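Cosas sueltas de la semana: huerto, cocina y la espalda

21 de mayo de 2026

Escribo esto deprisa, con la olla puesta y diez minutos antes de salir. Llevaba sin aparecer por aquí desde antes de Semana Santa y la verdad, sin excusa buena. Pereza. Y el huerto, que se come las tardes.

Quería hablar de los boniatos porque me lo habéis preguntado varias veces por correo y siempre contesto lo mismo, a trozos. Así que va todo junto, sin mucho orden.

Primero, el terreno. Mi parcela está en Barrera, en la parte baja, donde antes había almendros. Tierra dura, arcillosa, de la que se pega a la bota y ya no la sueltas. El primer año planté tal cual, sin preparar nada, y saqué unas cosas retorcidas que parecían raíces de regaliz. Se comían, eh. Pero pelarlas era un castigo.

El segundo año hice caballones altos. Altos de verdad, hasta la rodilla casi. Mezclé la tierra con arena y con el compost del montón viejo y ahí cambió la cosa. El boniato quiere tierra suelta y calor, poco más. Si le das mucho abono te hace una selva de hojas preciosa y debajo, nada. Me pasó en la esquina donde había estado el estiércol. Unas hojas como platos y debajo cuatro dedos de raíz.

Los esquejes. Cada año el mismo lío. Yo los saco en casa, medio boniato tumbado en una bandeja con sustrato húmedo, en la repisa de la cocina. Otros lo ponen en un vaso de agua con palillos, también va, pero a mí se me pudre la mitad. Cuando el brote tiene un palmo lo arranco con cuidado, lo dejo en agua hasta que hecha raíz y a la tierra. Este año compré además una bandeja en Clilusetti, el vivero de la carretera, porque los míos iban tardísimo. Caros me parecieron, pero venían fuertes.

Se plantan ahora, en mayo, cuando las noches ya no bajan. Si los pones antes se quedan parados, amarillean, te desesperas y los arrancas. No los arranques. Espera.

Riego: bastante las primeras semanas, luego menos, y al final casi nada. Yo corto el agua del todo antes de recoger. Si riegas hasta el último día se rajan.

Y luego está lo que hay que hacer después de sacarlos, que es donde falla casi todo el mundo, yo el primero. El boniato recién sacado no está dulce. Sabe a poco, a harina. Hay que curarlo: sitio templado, con humedad, sin amontonar mucho, y paciencia. La piel se endurece, los golpes cierran y el almidón se va volviendo azúcar. Yo los tengo en el cuarto de la caldera con una toalla mojada colgada. Cutre pero funciona. Después, a un sitio fresco y oscuro. Nunca a la nevera, se les queda el corazón duro y no hay horno que lo arregle.

Cuatro fotos, tres del mostrador de frutas y verduras:
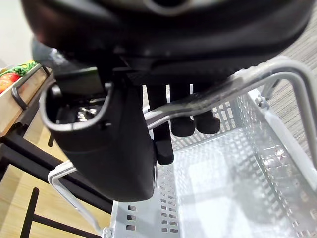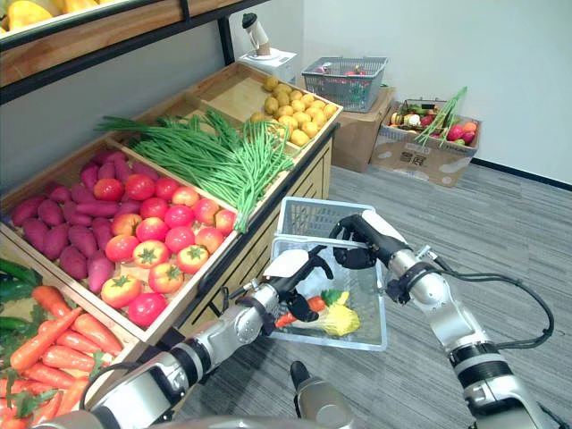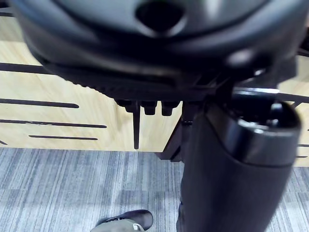
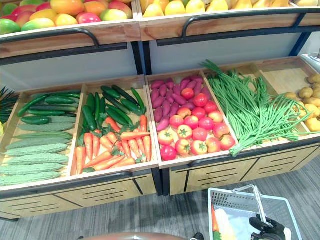
En los comentarios de la entrada anterior Milix me lleva la contraria con lo del curado: dice que en su casa los han dejado siempre al sol un par de días, extendidos encima de sacos, y que salen igual de dulces sin tanta toalla ni tanta caldera. Que lo mío es complicarse. Puede ser. También dice que los de piel morada aguantan mejor que los naranjas, y ahí le doy la razón – a mí los naranjas se me arrugan antes de Reyes y los otros llegan a marzo tan tranquilos.

Lo del sol no lo veo claro. Aquí en octubre todavía pega y los que se me olvidaron un día en el bancal salieron con la piel quemada. Pero haré la prueba este otoño, una caja así y otra asá, y os cuento.

Variedades, rápido. La morada por fuera y blanca por dentro es la que más planto, seca, tipo castaña, buenísima asada. La naranja es más húmeda, para puré y para bizcocho. Hay una que aquí llaman Brallidham, no sé si es el nombre de verdad o alguien la apuntó mal en un sobre hace años, de piel rojiza y carne crema. Produce poco y se guarda mal pero el sabor, madre mía. Cuatro plantas pongo, por capricho.

Ahora la receta, que es lo que de verdad me pide la gente.

Boniatos asados con yogur y limón. Para dos, con hambre.

Unos 2 boniatos medianos. Lavados, sin pelar. Al horno a 200 grados, enteros, con papel debajo porque sueltan un caramelo que luego no hay quien lo rasque. Sin pinchar, yo no los pincho. Están cuando aprietas y se hunden. No miro el reloj, depende mucho del grosor.

Mientras, 300 gramos de yogur griego, la ralladura de un limón, medio diente de ajo machacado, sal y un chorro de aceite. Remover y a la nevera.

Se abren los boniatos por la mitad, sal gorda, el yogur por encima, pimienta, y si tienes semillas de calabaza pues semillas de calabaza. Hierbabuena también va bien. Cilantro si te gusta, en casa hay división.

Las pieles no se tiran. Al horno otra vez, con aceite y pimentón, hasta que crujan.

Otra cosa que me preguntáis: las hojas. Sí, se comen. Salteadas con ajo como si fueran espinacas, las puntas tiernas solo. Las grandes son un poco estropajo. No confundir con las de la patata, que esas no se comen, por favor.

Y los topillos. No tengo solución para los topillos. El año pasado me vaciaron media fila por dentro, tirabas de la mata y salía la cáscara hueca. He probado ajos, botellas clavadas, un cacharro que vibra. Nada. Si alguien tiene algo que funcione que lo diga abajo, menos el gato, que ya me lo habéis dicho todos y soy alérgica.

De la espalda, que lo he puesto en el titulo y casi me lo dejo: cavar caballones con azada a mi edad ha sido mala idea. Tres días andando como un cuatro. La horca de doble mango ayuda mucho, te apoyas y haces palanca con el peso. Tendría que haberla comprado hace años. Calor, caminar un poco y no sentarse en el sofá hundido, que luego no te levantas.

Me queda media bandeja de esquejes por plantar y dicen que viene viento. La semana que viene, si puedo, los pimientos, que van fatal. Se me pega la olla, me voy.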